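Omprakash Negi
12 April 2020

Notes on the grasp release bug in Olari, our control stack for the small printed arm. Short thread.

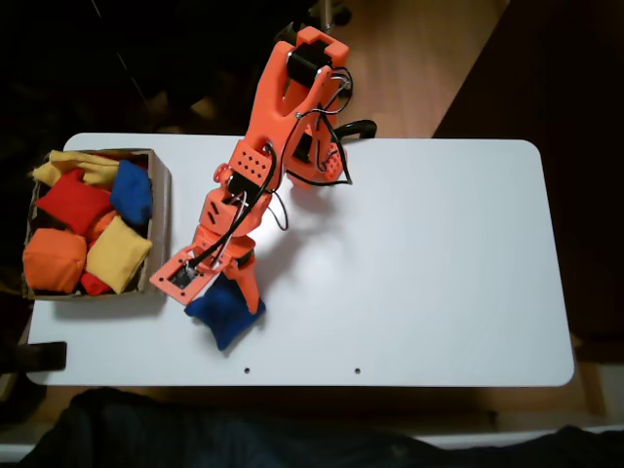

The symptom first. Beanbag pick and place, box to table. Out of 239 logged picks, 17 ended with the gripper reporting "released" while the fingers were still closed on the bag.

We blamed the servos. Wrong. The position readings were fine. The planner was reading them late.

Olari keeps joint states in a ring buffer of 128 samples. The planner took the oldest unread sample and the controller took the newest. On rigid blocks the gap never mattered.

Fabric bags sag and shift under load, so finger position keeps drifting after contact. The old "is it closed?" check compared one stale value to a fixed threshold. Bad idea, and mine, from December.

Fix one: both sides now read the newest sample and carry its timestamp. Anything older than 8 ms is refused and the planner waits.

Fix two: grasp state comes from motor load as well as position. Load has to stay below the limit for several cycles before we call it a release.

Singhal asked whether this slows the cycle. Slightly, at release only. Approach and lift are unchanged.

Still open: the wrist path planner in Brerkow ignores cable slack. It will happily pick the long way round. I have a joint limit in place as a stopgap.

Patch is on the Sunberg branch. Please run the replay tests before merging.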